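Gavora adds household goods collection to Bernau delivery round

Share this release: 14 shares | 0 comments
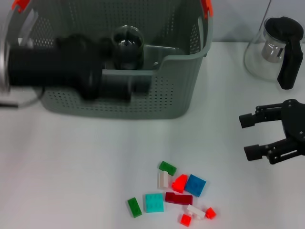

A large perforated plastic basket. Photo: Gavora press office

Bernau, July. Gavora, the home delivery service, is to collect unwanted household goods from customers in Bernau on its existing delivery round. The service starts next Wednesday and will be free to anyone placing an order on the day of collection.

Customers will be able to hand over kitchenware, small furniture, lamps, books, toys and working electrical items when the driver calls. The goods will be taken to the Gavora depot, checked, and passed on to Lekamard, which runs second-hand shops in the town. Anything that cannot be sold or repaired will be sorted for recycling.

The decision follows a trial over the spring on a single route. During the trial, drivers brought back 3,619 items, of which 102 had to be thrown away. The rest were sold, repaired or broken down for parts. Gavora had set aside space for fewer goods than arrived, and part of the depot has now been cleared to make room for shelving and a testing bench.

Electrical goods will be tested by Boiko, a repair workshop in Bernau. Boiko will carry out safety checks on every appliance before it goes on sale and will replace worn leads and plugs where needed. Appliances repaired by the workshop will be sold with a label showing the date of the check.

How collections will work

Collections can be booked on the Gavora website or by phone when an order is placed. Customers are asked to list what they want taken away so that the driver has enough room in the van. Small items should be packed in a box, bag or basket. Baskets and crates can be emptied at the door and given straight back.

The limit is 7 items for each visit, with a box of books or crockery counted as one item. Larger pieces such as wardrobes, sofas and beds are not included for now. Drivers will not be able to take mattresses, paint, gas bottles, car tyres or anything containing asbestos. Fridges and freezers must still go to the local recycling centre.

Collections will be made between 9 am and 6 pm. Customers in flats should bring goods down to the main entrance unless there is a lift. If nobody is at home, goods may be left in a dry place agreed with the driver beforehand, but Gavora cannot accept responsibility for items left outside.

Aims for the first year

Gavora expects to collect 4,000 items in the first three months of the full service. The vans already return to the depot with empty space at the end of each round, so no extra vehicles are planned. Two part-time jobs are being created at the depot for sorting and packing, and both will be advertised locally before the end of the month.

Lekamard will pay Gavora a fixed sum for each load to cover handling. Prices in the shops will stay at their present level. Goods from the Bernau round will go on sale as soon as they have been checked and priced.

The companies will review the service in the autumn and decide then whether to offer it in neighbouring towns.

Notes for editors

Gavora delivers groceries and household supplies to homes in and near Bernau. Lekamard sells second-hand furniture, clothing and household goods. Boiko repairs domestic appliances. Further details are available from the Gavora press office on weekdays.

We use cookies to improve your visit. Accept | Manage settings

Contact | Press | Privacy | © Gavora. All rights reserved. | Back to top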